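Flemora 12-Inch Electric Wok

Sold by Mokthorpe Kitchen Supply
Item no. 2940
In stock, ships from our back room

Okay, so I've been selling woks out of this shop for a long time and I fought the electric ones for most of it. They were weak, they had coatings that flaked, and the bottom was always flat as a frying pan. Then my supplier at Hotusen sent me one of these to try in May and I took it home, plugged it in next to the toaster and made green beans with it four nights in a row (my family would like you to know they are done with green beans).

It's a carbon steel bowl, a real round one, sitting down in a curved heating base. The bowl lifts straight out with no screws or clips. You get 2000 watts, and it has 10 heat settings on a dial that clicks, which I love, because I can turn it with my elbow when my hands are covered in marinade.

What I cook in it

Mostly weeknight stuff. Fried rice from yesterday's rice, noodles with whatever greens are going limp, pad kra pao with way too much basil. Setting 8 or 9 for anything with meat, and down to 4 once the sauce goes in. I've deep fried spring rolls in it too, and it holds a good amount of oil without feeling like it might tip.
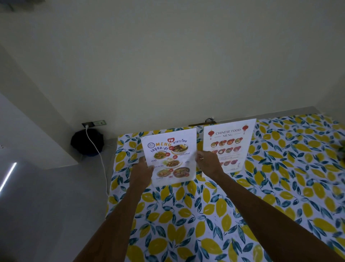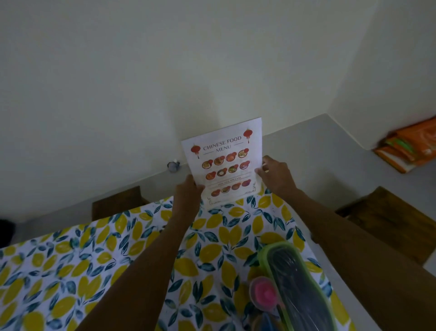
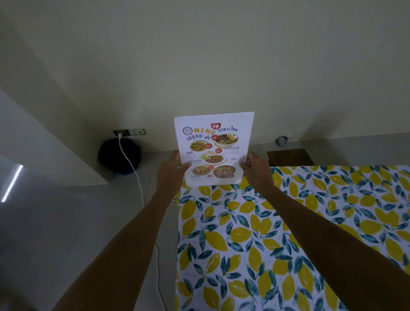

Back to heat, then! Please let it warm up. I give mine a full three minutes on high before any oil goes in, and another half minute after. Cook in small batches. Two chicken breasts, sliced, is the most I'd put in at one time, and if there are six of you coming to dinner, do it in rounds and keep the first lot warm in the oven.

Seasoning the bowl

It ships with a thin coat of factory oil on it, and that has to come off. Hot water, dish soap, a scrubby sponge, and go at it harder than feels polite. Dry it, put it back on the base, and heat it on 10 until the steel changes color. Then wipe on the thinnest film of oil you can manage. Let it smoke, wipe, let it cool, do it again. I did mine three times with the window open and the fan on. It will look blotchy and you will think you ruined it, and then around the second week it starts going dark and the eggs quit sticking.

After that, no soap unless you really have to. Hot water and a bamboo brush is plenty. The base must never go in water, just wipe it with a damp cloth once it's cooled down.

In the box

Carbon steel bowl, 12 inches across
Heating base with attached cord
Domed lid
Bamboo brush
Little booklet (the recipes are fine, the braised eggplant is great)

The lid is my one real complaint. The knob gets hot, and I keep a folded towel next to it. Šimkus makes a wooden replacement knob that screws right on, and I carry those too if you want to add one to your order.

A few things people ask me

Will it trip my breaker? It might, if you've got the microwave or a kettle going on the same circuit. Give it an outlet of its own and skip the extension cord.

Can I use the bowl on my gas stove? Yes, with a wok ring. I do it all summer out on the side burner.

Can I use metal tools? Go ahead, it's bare steel and there's nothing on there to scratch off.

Do you sell just the bowl? I do, but it isn't on the website yet, so send me a note through the contact form and I'll work out shipping for you. Same goes for spare lids, when I have them.

Piroska Hegyi, Mokthorpe Kitchen Supply
Page updated 12 January 2020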